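Notebook home | Entries | Glazes | Firings | Kiln log | Search

November, glaze bench, started writing 7:40 am

Picking up from the crawling problem. Opened the kiln this morning at 80 and should have waited longer but Stijn needed the shelves. Votis base on the white body, cone 6, same schedule as the last two. Crawled again on the rims. Not on the flats. So it isn't the bisque, or not only the bisque.

Quick recap for whoever reads this cold. Sutherland clear was fine for years. Supplier changed the frit, we reworked it, new version is what we call Votis. Votis melts nicer, less cloudy over dark slip, but it has a lot more clay in it and it shrinks as it dries. You can see hairline cracks in the raw coat before it even goes in the kiln, mostly where it's thick at the rim from the dip. Those cracks open up in the fire and the glaze pulls back. Old story, I know.

What I've tried so far:

- thinner bucket. Went from 1.48 down to 1.42. Fewer cracks but now the inside of the bowls is starved and feels dry. No good.
- wiped the bisque with a damp sponge first. Helped a bit maybe. Might just be that I was more careful that day.
- calcined half the kaolin. Best one yet. Bisqued it in a plain bowl, sieved it, swapped it in by weight (yes I corrected for the water loss, Stijn asked). Raw coat is powdery and rubs off on your hands but no cracks.
- a pinch of gum. Bucket went off after a week, smelled awful. Threw it out.

So the plan was calcined kaolin version, full shelf, compare with straight Votis on the same clay. That's batch 2564. Mixed it yesterday afternoon, 900 grams dry, sieved twice, left overnight. This morning it had settled hard on the bottom, took forever to stir back up. Less raw clay so less to hold it up, makes sense. Added a little bentonite slaked in hot water first, next time put it in dry with the rest and save myself the lumps.

Gravity after stirring 1.45. Dip count of three, shake, stand on the rim stilts. Touched up the finger marks with the soft brush.

Test pieces are 4 small bowls and a row of tiles, half with the Mullum slip under, half bare. Mullum is the iron one, for anyone new, not the cobalt one. The label on the cobalt bucket is wrong, it says Mullum too, I crossed it out but the marker doesnt stick to the wet plastic. Somebody please make a real label.

10:15. Raw coats dry. Looked at all the rims with the loupe. Calcined batch clean, no cracks that I can find. Straight Votis has cracks on every bowl, same place, just under the lip on the side that drained last. So drainage matters as much as shrinkage. Could try turning the bowls while they drip. Stijn Van Loon says he always used to do a quarter turn at his old place, and that we all dip too slow anyway. Probably right on the second part.

Loaded middle shelf only. Cones 5, 6, 7 at the front peephole and another set at the back becuase I don't trust the back. Last firing the back was half a cone cooler and the tiles there looked satin, which confused everybody for a day.

Schedule same as before: slow to red heat, medium up, short hold at the top, drop fast, then hold on the way down to let the pinholes heal. Not changing it. Want one variable only this time, I keep changing two and then can't say anything.

Stakia order, not to forget: they want the dinner plates by the end of the month and they want them in the clear, food safe, stackable. If calcined works we use calcined. If it doesn't, I would go back to what's left of Sutherland in the gray tub, there should be enough for their lot but not for anything else. Check the tub. Last time I said "should be enough" it was a third full.

Also for Stakia: foot rings. The last plates scratched each other in the stack. Need to grind the feet after firing, wet, with the fine pad, and run a thumb around each one. It's slow. Cut the feet narrower at the leather hard stage too, wide ones warp and then they rock on the table.

Things I want to look at once the kiln is open:
rims, first thing
any blistering over the Mullum slip
is calcined shinier or the same
lemon slice overnight on one tile of each, look for a dull ring
freezer then boiling water, for crazing, one bowl of each

Crazing I'm actually a bit worried about. The new frit has more soda than the old one. No sign of it on the last batch but it can show up weeks later. Keep a bowl from each firing on the windowsill, dated on the foot, ink it after a month. We used to do this and stopped, don't know why.

2:30 pm. Kiln on. Washed the sieves, the fine one has a small tear near the edge, still usable if you pour in the middle. Order another. We are low on silica as well, and wax. 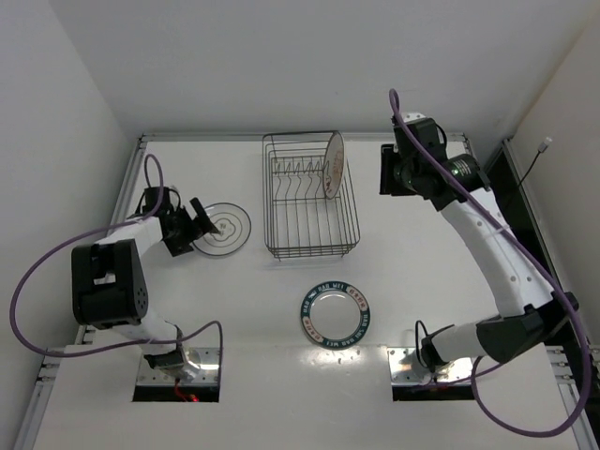 Wax, yes: get the water based kind again. The other one beads up on the feet and leaves spots where the glaze won't take, and I lost a good bowl to that in the last lot. Kiln should be cool enough to crack tomorrow after lunch, leave the lid alone until then please.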